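Notebook — gripper pose tracking and grasp proposals
June, started 7:40 in the morning

Picking up where Zahira Rahman left off. Her last line in the shared log was "width estimate drifts when the fingers are wide, see branch," and the branch is called widthfix_again, so I know how she felt about it. I read the whole diff over coffee and I think she was one commit away from having it!

The problem as she left it: we estimate jaw opening from the wrist view alone, by finding the two finger pads and measuring between them. Works beautifully when the jaws are mostly closed. When they open up, the pads move toward the sides, lens distortion gets strong there, and our calibration was fit mostly on points near the middle. So the estimate reads small, and the planner thinks it has less room than it has and throws out perfectly good grasps.

First thing I did was refit the distortion model with the board held out in the corners. Boring work, arms got tired, Trevor Fraser held the lamp. Took 40 board views and kept the ones where every corner was found. The new fit is visibly better at the sides, and when I overlay the straight edge of the bench on the undistorted view it finally looks like a straight edge (I stared at this for much too long, very pleased).

Then I replayed the old logs through it. The width signal for the open-close-open test used to have a flat top, like it was hitting a ceiling. Now it has a proper rounded top. Lovely curve. Printed it and taped it to the cabinet.

10:15

Moved on to the proposal side, which is where I want to spend the rest of the day. Current state of things, written out so I can stop keeping it in my head:

The wrist stream comes in, gets undistorted, and goes to two places. One is the tracker, which gives us camera pose. The other is Closton, our segmentation service, which gives masks with no class labels. The masks plus pose go to Boychuk (the planner, still named after the hallway it was first demoed in), and Boychuk scores candidate grasps and picks one. All of it is stitched together by a launch script Murray Zacharias wrote, and I will say again that the launch script is the best piece of code in this building.

The trouble is with shiny things. Anything crinkly and reflective gets chopped up by Closton into several masks, one per bright facet, and then Boychuk treats each facet as a separate little object. It will happily propose a grasp on a highlight. And a highlight on the tabletop itself can come back as an object too, and then we get a confident grasp on nothing but wood.
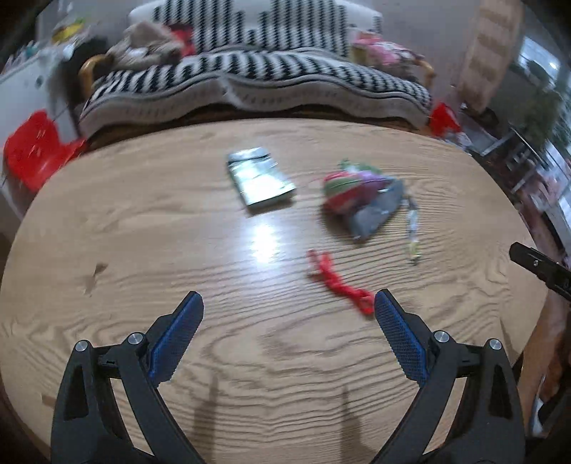
Can the planner tell a reflection from an object using a single view?

Only some of the time, and never well enough to trust. A highlight slides across the surface when the camera moves and an object stays put, so the planner needs at least two views and a decent pose between them before it can sort one from the other.

That is the idea behind today's change. I added a check between Closton and Boychuk that holds every new mask in a waiting list. As the camera moves, each mask gets projected onto the table plane using the tracked pose. If the projected patch stays in the same place it gets promoted to the real object list. If it crawls along with the camera it gets dropped. The whole thing is one small class and a ring buffer, and it costs us almost nothing per tick.

Two knobs: how far a patch may wander before we call it a reflection, and how many ticks it has to survive. I set the second one to 20 to begin with. Felt slow in the live viewer, masks popping up late like they had been thinking it over, but I would take late over wrong while we are still debugging.

Packets with a silvery finish were the first test I cared about. The patches on the crinkles wander a little, the patch for the whole packet hardly moves. So the per-facet masks get dropped, and what survives is the big one. I did not design it to do that! I only wanted to kill the tabletop glare, and the chopped-up packets are getting cleaned up by the same rule. Ran it again to be sure, on a different log, same behavior.

1:30

Lunch, then Panya Siriwan came by to look and asked the right question straight away, which was what happens to tall things. If we project everything to the table plane, then the top of a tall object also crawls when the camera moves, because it isn't on the plane. So a bulky object could get thrown out as a reflection. She is completely right and I had not thought about it.

Tried it on the log with the stuffed bag. Sure enough, the top half of the bag gets dropped and the bottom half survives, and the planner then proposes a grasp far too low. The good news is that parallax from height goes in a direction we can predict from the camera motion, and highlights on a rough surface don't follow that so neatly. Panya sketched it on the whiteboard: fit a height for each patch, and if one fixed height explains all the motion, keep it. If no height explains it, drop it.

Coded that up in an hour. Least squares with one unknown, so it is tiny. The bag comes back whole and the glare patches are still gone. One honest caveat for whoever reads this: a highlight on a flat polished surface behaves like a real point sitting below the surface. The fit is quite happy to give it a height, only the height is negative. So I added a rule that anything well under the plane is a reflection. That is the rule doing most of the work on the tabletop now.

Motion blur is the other thing. When the hand swings fast, masks smear and the patch centers jump, and the residual shoots up for everything, real objects included. For now I skip updates when the tracker's rotation rate is over a limit. Crude. Chantal Robichaud has a blur score in the Unell tools that works per mask, and I'd much prefer that, since a quick turn doesn't blur every part of the view the same amount. Asked her for it. She has already pushed it to her branch, bless her.

3:50

Thin things. Cords and strips are still bad. Closton returns a mask for part of a cord, then a mask for a different part in the next tick, and the matcher thinks they are two patches that each lived very briefly. Neither survives the waiting list. So with my new check in place, cords basically vanish from the object list, where before they were at least there in pieces. That is a regression and I am writing it down as one.

Options I can think of:
match by overlap after projecting, with the mask thickened a bit first
let short-lived patches vote together if they line up
a shorter wait for long skinny masks

Tried the first. Helps a lot with cords lying in a gentle curve. Does very little for twisted ones or anything with a loop, where the hole gets filled in on one tick and left open on the next. Haven't tried the second. Murray thinks the third is cheating, and I think it's cheating too, but it's a single line, so it goes in behind a flag.

Also dropped the wait from 20 ticks to something adaptive. A patch that has seen plenty of camera travel gets judged early, a patch seen from a still camera has to wait. Much nicer in the viewer. Objects come in almost as soon as you start to move.

5:20

Ran the full replay set before packing up, 65 logs, overnight config but on the fast machine. It finished without a crash, which for a day with this many edits I will take. Glare grasps are way down, and I scrubbed through the worst logs by hand and only found them where the camera never really moved. Cord grasps are down too, for the bad reason above.

Also found that Tutetby, the log viewer, draws the waiting list in the same color as the promoted list. Spent a good while this afternoon chasing a bug that was only that. Changed waiting to orange — Trevor wants it dashed as well, he can have it dashed.

To pick up next:
swap my rotation limit for Chantal's blur score and rerun
line-up voting for cords, start with the looped ones
ask Zahira whether her width branch can be merged now with the new calibration, I believe it can
write a test for the negative height rule, with the plane tilted a little, because our plane fit is never perfect
Murray to look at why the launch script waits for Closton twice

Left the machine on, replay output is in the shared folder under panya_height.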